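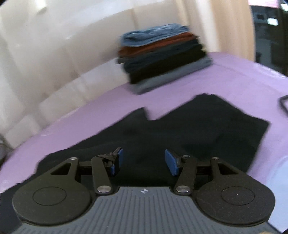

Black work shirts going gray after a few months
Forum: Laundry and Clothing Care > Fading and Dye

pocketlint
I run front of house at a small restaurant in Gestitz and we all wear plain black cotton shirts. They look fine until the end of the first summer and then they go a kind of brownish gray, worst at the shoulders and along the seams. The last lot was bought in September and half of them are already too tired to wear in front of customers.

Current routine: all black load, cold, normal cycle, Zudel powder, then tumble dry on medium. The machine is a Rorkmont 503, front loader. We have hard water.

What should I change first? I don't want to change five things at once and not know which one did it.

drumseal
Stop using powder. Most regular powders have oxygen bleach in them and that is what is taking your color. Check the side of the box. If it lists percarbonate, keep it for the napkins.

Get a liquid made for darks. Brand doesn't matter much.

coldfill
I'd look at the dryer before the detergent. What people call fading on black cotton is often surface wear. The fibers break and stand up and the shirt looks gray because light catches the fuzz. Color is still in there. Take one of the bad shirts and wet a patch of it. If the wet patch looks properly black, a good part of what you are seeing is fuzz.

drumseal
Any faded shirt looks darker wet. That test tells you nothing.

coldfill
It tells you something if you compare it with a wet new shirt. If they match wet and don't match dry, it's surface. I have done this with my own shirts plenty of times.

pocketlint
OK, did the wet patch on an old one and a new one. They were close but the old one was still browner. So some of each, I suppose. Box does say percarbonate.

drumseal
There you go.

hemline_ohio
You're both right and it's not worth fighting over. Percarbonate in cold water does very little, but it does a bit more every wash, and restaurant shirts get washed a lot. Change the detergent and turn the shirts inside out. Then leave the dryer question for a month.

Also how full is the drum? An overfull load rubs and doesn't rinse. On my mother's old machine, half of what we thought was fading was detergent that never came out. With hard water you get a gray film that looks just like lost dye. Run one shirt through two plain rinses, dry it, and see if it comes up.

pocketlint
Drum is full, yes. I usually put in everything from the weekend because I only get one go at the machine before the linen service comes.

Did the two rinses on one shirt. It came up a bit at the hem and no change at the shoulders.

saltandsoda
Shoulders are sweat, deodorant and sunlight. If you dry them on a line anywhere near a window, that's your brown. You can't wash brown out, you can only put black back in.

I redye mine once a year with Org black. For cotton shirts I use 200 grams of plain salt to a full bucket, hot tap water, and stir it for as long as I can stand it. Dissolve the dye separately in a jar first or you get specks. Then rinse until the water runs clear, and wash them on their own the first couple of times.

Check the thread. If the stitching is polyester it will stay whatever color it is now. On a black shirt that usually doesn't matter.

mangle
200 grams is too much for a few shirts. I've used 100 with the same dye and can't see a difference.

saltandsoda
Depends on the bucket. The Org packet I have says up to 200 and I've never had a problem going to the top of it.

mangle
The packet is written for the darkest result on new cloth. These shirts have some dye left in them already. But fine, salt is cheap.
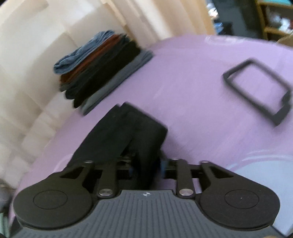

seamripper
Before anybody buys dye, look at what the shirts cost. If they're the cheap ones that come in a pack, dye, salt and an afternoon of your time come to more than replacing them. I'd only redye a shirt that was good to begin with.

pocketlint
They're mid price. Heavier than the pack ones. I'd like two years out of them and I'm getting less than one.

coldfill
Then it's worth doing properly. And please get them out of the dryer while they're still a little damp, and hang them. You will lose less fuzz to the lint filter. Whatever is in that filter used to be shirt.

drumseal
Agree with that one, for the record.

hemline_ohio
What about vinegar? I see it recommended for setting the color.

saltandsoda
It does not set dye in cotton. It may help with the hard water film, so that's probably where the idea comes from. Don't put it in every load, it's not kind to rubber seals.

drumseal
My name is what it is for a reason. Leave vinegar out of a front loader.

mangle
I've used it in mine for years, small amount in the softener drawer. Seal is fine.

drumseal
Good for you. I've changed enough of them.

pocketlint
Update for anyone reading. I split the shirts into two groups and marked the labels inside the collar.

Group one: dark liquid, inside out, half load, dryer on low and out early.
Group two: same as that, after a dye bath with Org and 100 grams of salt. Sorry saltandsoda, I had a small bucket.

After 4 washes the dyed group is clearly blacker, as you'd expect. The other group has not got any worse that I can tell. The brown at the shoulders took the dye unevenly on a couple of them but you have to be close to see it. No color came off on the aprons.
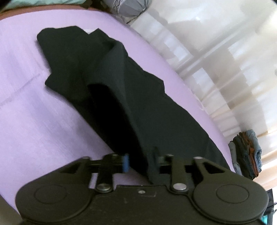

Gestitz, 1 Apr 2022

saltandsoda
Uneven shoulders usually means deodorant residue was still in the cloth. Next time soak them in washing soda first and rinse well, then dye while wet. Dry cloth grabs the dye in patches.

seamripper
Are you going to keep both groups going through the summer? I'd be curious if the dyed ones hold. My experience with bucket dye is that it drops off quickly and then you're back at the start with a stained sink.

pocketlint
Yes, keeping both. I have one new shirt put away in a drawer to compare against.

mangle
Put a sheet of paper in with it so you know what wash date you started. I always forget.

coldfill
And fold it inside out if the drawer is anywhere near the deodorant.

pocketlint
It's in the office with the till rolls. Will post again when the patio opens.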